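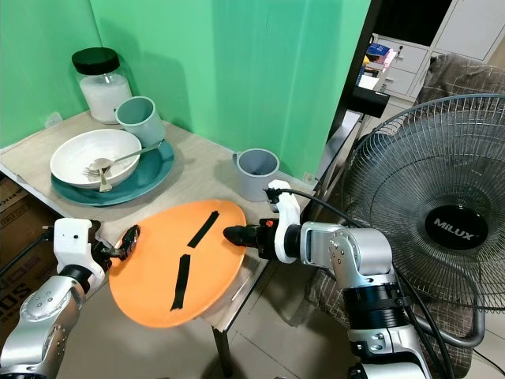 Joelle Atallah
Enrolment Systems Officer, Bisstead Schools Office

Search the guide
Enter keyword Go

Section 9: Setting up the out-of-area intake

This section is for school office staff who have the Enrolment Manager role in Huraten. It covers opening an out-of-area intake, setting the number of places, ranking applications and sending offers. In-area enrolments are handled in Section 8 and don't need any of the steps below.

You will need:

- your school's approved capacity letter for next year
- the current zone map reference
- the principal's login, or the principal in the room, for step 14
- a list of siblings already enrolled

Bisstead schools open their intakes in May. If your school has permission to open at another time, ring the Schools Office first, as the intake window has to be unlocked at our end.

Note: Primary and secondary intakes are separate in Huraten. Combined schools such as Burkgate need to work through this section twice, once for each campus code.

Opening the intake

1. Log in and choose Intakes from the left-hand menu.

2. Select New intake, then Out of area. Do not choose Copy from last year. It brings across the old zone map, and you can't change the map once the intake is saved.

3. Enter the intake name using the school name, the year level and the year of entry, in that order. Leave out punctuation.

4. In the Zone map field, type the reference from your map letter. The boundary will show on the right. If it is a long way off what you expect, stop and check the reference.

5. Set the opening and closing times. The closing time should be 4 pm. Families can save a draft after closing but cannot submit it.

6. Select Save as draft. The intake is not visible to families yet.

Caution: Publish is next to Save as draft. Once an intake is published, families get an automatic email and the intake can't be taken back. It can only be closed, and a closed intake stays on the public register with the time of closing shown beside it.

Setting the number of places

Huraten works out the places on offer from three numbers. You enter the first two and it fills in the third.

7. Go to the Places tab. Enter your approved capacity exactly as it is printed in the capacity letter. For Peeters Primary, which is used as the example in this section, the number is 325.

8. Enter your forecast in-area enrolment. Use the March forecast and not the one you prepared for the budget. They are often different, and the budget one leaves out late arrivals.

9. Check the Places on offer box. If it shows a zero or a minus number you have nothing to offer, and you should leave the intake in draft and tell the Schools Office. The school may still take students under the hardship rules, but those go through a paper form.

10. If your school board has voted to hold back places for families moving into the zone, enter them under Reserve. Attach the board minute as a PDF. A draft minute is accepted as long as the chair has initialled it.

Note: A reserve with no minute attached will save without an error, and will then be removed overnight. If your reserve has gone the next morning, this is the usual cause. Add the minute and enter the reserve again.
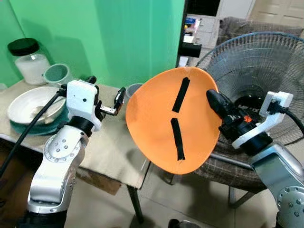 Figure 9.1 Orange plate with two strips of black tape

Choosing the ranking rules

The ranking order is set by district policy and is the same for every school in the district. You can switch a rule off if it does not apply to you, but you can't move one above another.

11. Open the Ranking tab. The rules are listed in this order:

- sibling currently enrolled
- child of a staff member at the school
- student at a partner school
- distance from the front gate
- ballot

12. Switch off any rule you don't use. Most primary schools will switch off the partner school rule. Don't switch off the ballot, even if you have never had to run one. It is used to break ties, including ties on distance between flats at the same street address.

13. Upload your sibling list. The file needs the student number in the first column and the family code in the second. Column headings are fine. Blank rows are not, and the upload will stop at the first one it finds.

After the upload, look at the line under the button. It tells you how many rows were read. Compare this with your own list before going on.

Note: Step-siblings and foster siblings living at the same address count as siblings. Cousins do not. If you are not sure about a family, mark the row with Q in the third column and the Schools Office will decide before offers go out.

14. Ask the principal to log in and select Approve rules. Only the principal's account has this button. An acting principal must have been set up in Huraten under their own name, and this can take a couple of working days, so ask early if your principal has leave coming.

15. Select Publish.

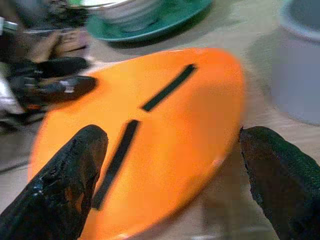
Once the intake is published the tabs turn grey and only the Applications tab can be edited. You can still add notes to an application and correct a misspelt name. To correct an address, choose Request address check and wait for the reply. Changing an address by hand does not update the distance, and the application will be ranked on the old one.

Families who can't use the online form may apply on paper. Enter paper applications yourself under Applications, Add manually, and put the date you received the form, not the date you typed it in. Keep the paper copy until the appeal period has ended.

Running the ranking

Wait until the intake has closed. The Rank button will work before then, but the result is marked as a trial and can't be used for offers. A trial run can be useful if the board wants an early idea of demand. Don't give trial results to families.

16. On the Applications tab, clear every item under Needs attention. The usual ones are missing proof of address, duplicate applications and a date of birth that doesn't match the year level.

17. Select Rank. The page may sit still for several minutes. Do not refresh it. Across the district we had 2,862 applications in the last round, and the system is slow when a lot of schools run their ranking on the same afternoon. First thing in the morning is better.

18. Print the ranked list and have a second staff member check the top and the bottom of it against the applications. Both of you sign the printout.

Caution: Running the ranking a second time draws a new ballot. If you need to rerun because of an error, write the reason in the Rerun box before you start. The first result is kept, and either one can be asked for in an appeal.

Sending offers

19. Select Prepare offers. Huraten fills the places from the top of the list and puts everyone else on the waiting list.

20. Read one offer letter and one waiting list letter right through. Check the school name, the reply date and the phone number. The phone number comes from your school profile and is wrong more often than you would think.

21. Select Send. Families with no email address are listed on a separate page for posting.

Families have until the reply date to accept. An offer with no reply lapses at midnight and goes to the next family on the list by itself. In the last round 1,840 offers were accepted online, and the rest were taken by phone or at the counter. If you take an acceptance at the counter, enter it that day or it may lapse.

Appeals are covered in Section 10. Send any appeal you receive to the Schools Office with the signed printout from step 18, and do not change the ranked list while it is being looked at.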